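Teaching an Arm to Tidy Laundry by Remote Control
Project report, Khoa Ung and Recep Gezer
September 24, 2021

3. Collecting the demonstrations

We wanted our arm (we call it Pukis) to pick up a piece of clothing and move it to the other side of the table, and we wanted to teach it by doing the job ourselves. One of us held the leader handle and drove the arm while the other reset the cloth and kept the log. Our first try in July was pushing the arm around by hand, which was great fun, but our own hands kept showing up in the wrist camera! Driving it remotely fixed that right away.

We recorded 900 demonstrations and kept 843. The rest were thrown out, mostly for dropped cloth or a lost camera signal. A good run took us 4 seconds once we had practiced, and a bad one could go on for 40.

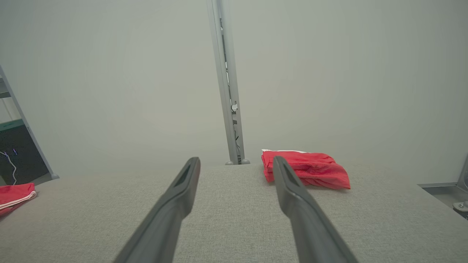
Figure 3. Wrist camera view, with the right fingertip at the near corner of a folded red cloth.

The wrist view taught us a lot about driving. From a chair beside the table it is really hard to judge how far the fingertips are from the fabric, so we both ended up steering by the video and only glancing at the arm. Recep likes to come in low and slide toward a fold. Khoa comes straight down and pinches. We kept both styles in the data and labeled each run with the driver's name, so we can train on them separately later.

Soft things are so much more interesting than blocks! A block lands the same way nearly every time, but a cloth makes new wrinkles with each drop, and we had to look for a fresh place to grab it. We also learned to pause before closing the gripper, so the start of the grasp is easy to find in the recording.

Section 4 covers how we trimmed the runs and set up training.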